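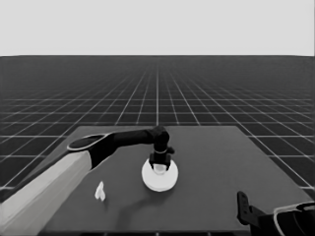

Section 4 covers setting up the simulator station for an open day, from loading the table layout to handing the controls to a visitor. The station runs the Skandeo simulator on one workstation and one wall display, with no physical arm connected. In the default layout the gripper is held pointing straight down above the middle of the white disc, and this is the pose from which every visitor session begins. The small white folded shape to the left of the disc stays on the table throughout. The view is grayscale and carries no readouts, so the operator must keep the Cesico control window open on the workstation screen.

Filed under: Guides / Events and Demonstrations
4 min read

4.1 Before doors open

1. Start the workstation and log in with the demonstration account. Do not use a developer account.

2. Open Skandeo and load the layout named Berneck Table. Wait until the floor grid has drawn to the horizon before touching any control.

3. Set the display output to Mirror. The Extend setting puts the control window on the wall display, where visitors will read it instead of watching the arm.

4. Open the Cesico control window and set the speed limit to 80 percent. The limit applies to all joints and is kept until the layout is reloaded.

5. Move the arm to the start pose with Go To Start. Check the view from the visitor side of the barrier.

6. Run the short routine twice without visitors present. If either run stops early, reload the layout and repeat from step 4.

NOTE: The camera view is locked in demonstration mode. To change it, exit to setup mode, adjust the view, save the layout under a new name and restart from step 2. Saving over Berneck Table removes the stored start pose for all stations.

4.2 Running a session

1. Admit visitors in groups set by the floor lead. On Saturday the floor lead is Oliwia Olszewski in the morning and Waldemar Pawłowska after lunch.

2. State that the display shows a simulation. Visitors arriving from the Henare hall have just seen a physical arm and often assume the two are linked.

3. Run the short routine once with no commentary, then a second time with commentary.

4. Offer the hand controller to one visitor at a time. The visitor holds the enable button to move the arm; releasing it stops all motion in the simulation.

5. When the visitor has finished, take back the controller and select Go To Start.

CAUTION: Keep the controller cable on the operator side of the barrier. It is a trip hazard when stretched across the walkway.

CAUTION: Do not connect the workstation to the arm network during an open day. The control window accepts a live arm without a second prompt — a command meant for the simulation would then be sent to hardware.

4.3 Faults during a session

Arm does not respond: confirm that the enable button is held, then check the controller cable at the workstation end.

Disc has been pushed out of reach: select Reset Objects. The arm keeps its position, so select Go To Start as well.

Display freezes: pause the session and restart Skandeo. The speed limit returns to its factory value after a restart and must be set again.

Report any other fault to Irena Szczepańska at the technical desk. Record the time and the last command sent.

4.4 Closing the station

1. Exit demonstration mode and close Skandeo without saving.

2. Return the controller to the case and sign the sheet at the technical desk.

3. Switch off the wall display at the panel. The remote leaves it in standby.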